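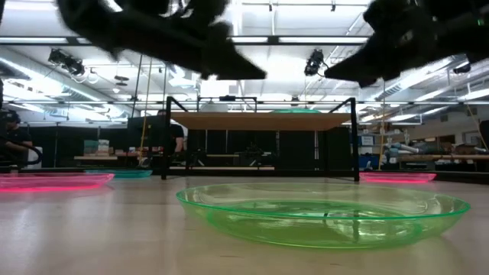
Cluststead Support Portal
Component: Nuvau bimanual policy, plate-to-shelf task
Status: Resolved – monitoring
Priority: Medium

Reported issue
Following the August update, the success rate on translucent plates fell sharply. The policy completed 8 of 36 evaluation trials. Opaque plates were not affected.

Log
09:40 – Calibration of both arms was checked against the Cesto reference file. No fault found.
10:25 – Replayed failed trials. In most cases the fingertips closed above the rim. The depth estimate on clear plastic was following the tabletop.
13:10 – Depth input disabled for one test block. Grasp height improved, but placement on the shelf became less steady.
15:30 – Policy retrained on 1,411 demonstrations using the Sfeir rim-contour loss, with depth retained for the placement phase only.

Result
The retrained policy failed 12 of 36 trials under the same protocol. Remaining failures are mainly plates seen nearly edge-on.

Action required
Sites using clear tableware should install the new checkpoint and repeat the full evaluation. Please attach the trial logs to this ticket.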